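Software Corner: teaching the planner to let go

Hello again from the Marsden lab, and thank you to everyone who wrote in after the last issue. I promised back then that I would say something about the placing work, and I have put it off twice, mostly because every time I sat down to write it up we changed something else. It is 26th February now and the code has been left alone long enough for me to describe it without being wrong by lunchtime, so let's have a go.

Those of you who have followed Kemero, our planning layer, from the beginning will remember that it was written with picking in mind. Picking got all the love. We had grasp scoring, we had retries, we had a very nice viewer for looking at candidate poses, and then at the far end of the plan there was one sad little function called release, which opened the fingers at whatever height the arm happened to think was right. For dropping blocks into a bin that was perfectly fine, and I defended it for longer than I should have.

Then the Vukonard people asked whether we could put light cups down on a kitchen scale and lift them off again, over and over, and that was the end of release as we knew it. A scale platform is small, it sits higher than the table, and it doesn't care for being leaned on. An arm that presses down a little too hard before letting go will happily weigh its own opinion along with the cup.

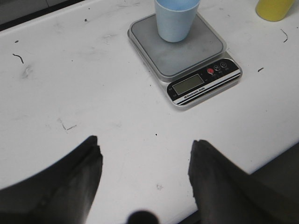 So the new version splits the placing into 2 stages, and I am rather fond of it. In the first stage the arm comes down on an ordinary planned path and stops short of the surface. In the second the planner steps out of the way altogether and a small controller takes over, moving down slowly and watching the force estimate until it sees contact. Only then do the fingers open. The tricky bit was the handover, because for a moment both halves believed they were in charge, and the wrist would give a tiny shiver (you could hear it from the next desk!). We fixed that by having the controller start from the last commanded position instead of the last measured one. It was a one-line change, and it took me the better part of August to find the line.

Perception needed some attention too. Our plane fitting used to look for the one big flat thing in view and call it the table, so a raised platform was treated as a bump to be smoothed over. It now keeps smaller surfaces as places in their own right, each with its own height and its own edges, and you can ask for one by name in the task file. Shiny metal still gives us ragged depth along the rim, and for now we just shrink the usable area and stay clear of it.

For anyone who wants to try this at home, the settings have moved. The old drop_height value is ignored, with a warning, and you should set approach_gap and contact_timeout in its place. I keep the timeout at 900 milliseconds, and the logger runs at 100 samples a second, so there is plenty to look at when a placement goes sideways. If you replay old logs in Eltolura, please update it first — the earlier viewer draws the second stage as a flat line, and I lost an afternoon to that myself. The ticket to follow is number 1835, and comments are very welcome there, including grumpy ones.

Next on my list is placing beside things that are already standing close by, where the open fingers need room of their own on the way back up. The planner checks the cup against its neighbors but still forgets how wide the hand gets when it lets go. I have a half-finished branch for it and will report back in the next issue.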